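Mernwood Bakery Services -- Process Notebook, Packing Room
16/05/2023
Entered by Edem Atinga

Purpose of this entry: to record the state of the basket-loading work on the Sinder cell, and to set down what has been agreed with the packing staff before the cell is scheduled for a full shift. Earlier entries deal with the mechanical installation and are not repeated.

The task remains as defined at the start. One roll is picked from the table and placed in a woven basket. The filled baskets go to the Rutkowska counters, where they are put out as they arrive, so the way a roll lies in the basket matters more than it would in a carton. At present the packing staff load all baskets by hand, and they also inspect as they load. A roll that is split, flat or too pale is put aside without any separate step. The written job description does not mention this inspection. It was left out of the first task list for the cell as well, and I have added it.

The table was set for single picks, one roll to the left and the basket to the right, with a wide clear space between them. The basket is much longer than the roll, and orientation inside it was left open for this stage. 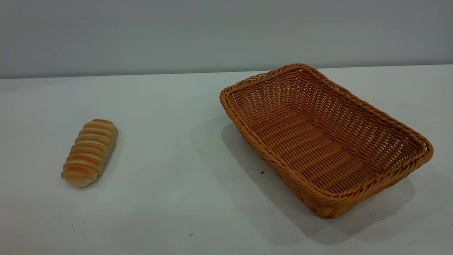 Urszula Urbańczyk asked that the following be entered in full: I have no objection to the arm taking over the loading. My wrists will not miss it. What I would like in writing is who looks at the rolls once we are no longer picking them up. I can feel an underbaked one before I see it, and I do not want to be told in September that complaints are up and that the packers should have been watching.

The point is accepted. The cell in its current form has no check on bake quality, and the force reading at the fingers has not been tested as a substitute. Until it has, one packer will be assigned to inspection whenever the cell is running, and that assignment will count as a full position on the roster. It is not to be combined with feeding the table or clearing baskets.

The second matter discussed was pace. The comparison figure in circulation is 80 baskets an hour by hand. It was taken on a good day with two experienced packers and should not be used as a standard for the cell or for staff. The present log holds 1,989 single picks, of which 66 were marked for review. A review mark means only that the operator wanted to look at the pick again -- it does not mean a dropped or damaged roll, and the two should be kept separate in any report. I have seen them added together once already, in the summary sent to the Arnel site.

On grip, the ridges of the coiled roll are the main difficulty. The outer bands are soft, and a closing force that suits a plain roll may mark them. The present setting is low and the approach is slow. Operators have asked whether they may raise the speed between picks while leaving the approach alone. This is permitted within the limit posted at the panel. Any change to closing force is to be written here, with initials, before the next pick is made.
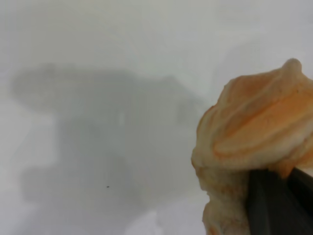
The closing force is to stay at its present value until the marked picks have been gone through one by one. Urszula Urbańczyk has agreed to sit in on that review and will judge the rolls by the same rules used on the line. Her time is charged to the project and not to the packing room.

Crumbs on the table were raised as a side issue. By hand, the packers wipe down when they see fit. With the cell running, a wipe requires a stop, and operators are reluctant to stop in the middle of a series. I have asked that a stop for cleaning be logged under its own code so that it does not appear as a fault. Staff should not have to choose between a clean surface and a good figure.

Training: operator instruction will be offered to all packing staff, in paid hours, before any roster is changed. Two have put their names down. Others said they would wait and see, and that is to be treated as an acceptable answer. The question of pay grade for trained operators has gone to the Mernwood office and I have no reply to record.

Open items:
Written description of the inspection position -- E.A.
Review of marked picks -- E.A. and U.U.
Separate log code for cleaning stops -- requested from Sinder support.
Corrected summary to Arnel, with review marks listed apart from damage.
Orientation of the roll in the basket -- not started. Rutkowska to be asked whether they have a preference.

Recent entries
Sinder cell: guarding and floor marking
Basket supply and size tolerance
Packing room roster, notes from the staff meeting
Operator panel: posted speed limits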